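3.2 Stemmed drinkware
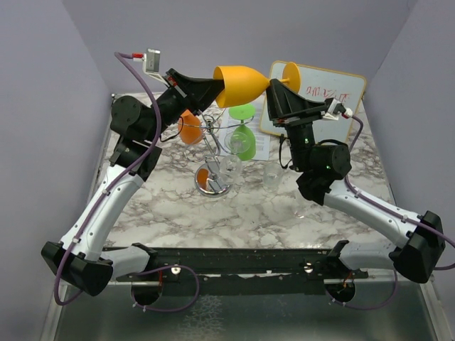
Figure 4. Plastic goblet lying sideways above the tabletop, bowl opening to the left and foot to the right.

Stemmed vessels were treated as a separate class from tumblers and mugs. A tumbler can be described by its height and two diameters, but a goblet needs at least five measurements: rim diameter, bowl depth, neck width, stem length and foot diameter. The goblet in Figure 4 has a deep rounded bowl, a short stem and a flat disc-shaped foot. The point where the bowl joins the stem is narrow, and we refer to it below as the neck.

Two places on the vessel are of interest for handling. The first is the rim. It is easy to reach from the open side, but the wall of a plastic bowl may flex when pressed there, and the amount of flex depends on wall thickness. The second is the neck. It offers little surface, and it sits close to the balance point only when the foot is heavy relative to the bowl. For short-stemmed goblets the bowl usually dominates, so a vessel held at the neck alone tends to tip toward the rim.

Orientation was recorded in three categories – upright, inverted and sideways. A goblet laid on its side rests on the rim and the edge of the foot and can roll along a curved path if the two diameters differ. Tumblers with straight walls do not show this behavior. Ma and Žukauskas, who labeled the Skasholm set, marked a vessel as sideways when its long axis was within 20 degrees of horizontal, whether it was resting or lifted.

The full set contains 2,096 entries, of which 400 are stemmed. Labels were checked by a second reader on a subset of 80 stemmed entries. Most disagreements concerned the lower limit of the bowl, particularly where the wall curves into the stem with no visible edge. In those cases the neck was placed at the narrowest cross section, and the bowl depth was measured from the rim to that section. Foot diameter gave few problems. Rim diameter was taken at the outer edge throughout.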